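# Dundumard the Badger — sewing pattern and kit

Dundumard is a soft toy badger of middling size and settled opinions. He comes either as a paper pattern or as a full kit, and was drawn up by Eun-seong Ban for Skerent after her nephew rejected three shop-bought badgers on grounds he declined to go into.

He has 5 body pieces, two ears and a tail that everyone sews on upside down the first time. The sheet now has an arrow on it. People still sew it on upside down, and the badger doesn't seem to mind.

## What's in the kit

- Full-size paper pattern, printed on one side so you can cut it out without a pang
- Cotton jersey for the body and a short fleece for the tummy
- Black and white felt for the face
- 100 g of washable stuffing
- Embroidery thread for eyes and nose
- A 12-page booklet, of which the last page is blank and meant for swearing

Needles, pins and scissors are not included. You have some already, down the side of the sofa.

## Fabric notes

If you've bought the pattern alone, you can use more or less anything soft that doesn't fray at a harsh word. Old jumpers are good once they've been through a hot wash. Very stretchy cloth gives you a longer badger than you planned — one customer got something close to a draught excluder and has kept it as one.
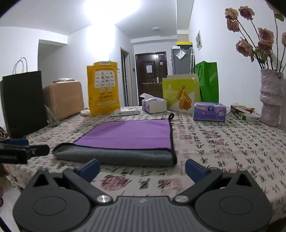 Cut with the pile running from nose to tail. Pin the long curved seam from the middle outwards, tack it, and only then go near the machine. The Wendt walking foot copes well with thick layers, but a plain foot and some patience will do it too.

Stuff the nose first and stuff it hard. A limp nose can't be put right later, and it makes him look as if he's had bad news.

## Safety

The eyes are stitched, so there are no buttons or beads to come loose. Check the seams now and then if he's going to a child who chews. Wash at 30, dry flat, don't iron his face.

## Ordering

Item number: 2447

Choose "kit" or "pattern only" in the box. Kits come in badger grey or, for those who asked and asked, plum. Gukon the Mole, his short-sighted neighbour, is being redrawn and will be back in September with better feet.

We printed 700 of the paper patterns and won't be printing more in this size, as the folding nearly finished us off.

*Page updated Jun 5, 2024*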